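Brikoscombe Community Storeroom: Shelving and Fittings
Interim report to the Aquino Fund
Prepared by Solange Caldeira, Project Lead
Reporting period ending April

1. Summary

The grant supports the refitting of the main storeroom at Brikoscombe, where equipment is kept for loan to local households. Work in this period centered on shelving, item holders and the written storage plan. The shelving is complete. The holders are in place on the first unit, and the remaining units will be fitted in the next period. No change to the overall budget is requested.

2. Shelving

The old racks were taken out at the start of the period and replaced with yellow units supplied by Priter. The color was agreed on with front desk staff, who asked for a surface against which dark items could be found quickly. Each unit has an upper shelf for items in regular use and a lower shelf for smaller parts. Delivery was late by two weeks – the supplier had sent the wrong brackets – and the fitting crew was rescheduled at no cost to the project.

3. Holders

Under the previous arrangement, rounded and cylindrical items were laid flat and tended to roll. The storage plan now assigns such items to open-topped holders on the upper shelf. Two sizes are being used. The smaller size proved adequate for most of the loan stock, but the larger is preferred for bulky pieces, and the order with Caletix has been adjusted to reflect this.
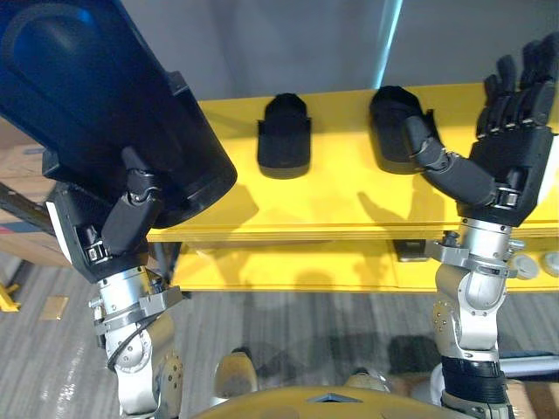
Figure 1. Upper shelf with two black holders and a large dark blue item at left.

Staff have asked that the holders be set farther apart on the remaining units so that two large items can be stored next to each other. This will be done. The position of the holders on the first unit will be reviewed at the same time, and a label strip will be added once the final spacing is settled.

4. Expenditure

Spending in the period was as follows:

Shelving units and delivery: $3000
Holders, both sizes: $1000
Labels and fixings: $300

All three items are within the approved lines. Invoices are held at the Brikoscombe office and copies will be sent with the final report. The fixings line is nearly spent, and any further brackets will be charged to the general contingency.

5. Matters outstanding

The floor near the loading door is uneven and one unit has had to be leveled with shims. A quote for repair has been requested. The written storage plan is in its second draft and does not yet cover returned items awaiting inspection, which are currently kept on a cart in the hallway.

6. Next period

Holders will be fitted to the other 4 units, beginning with those closest to the front desk. The storage plan will be issued to all staff, with a short walk-through for those on the evening shift. A revised inventory will follow when all stock has been moved to its assigned place.

Questions on this report may be addressed to Solange Caldeira at the project office.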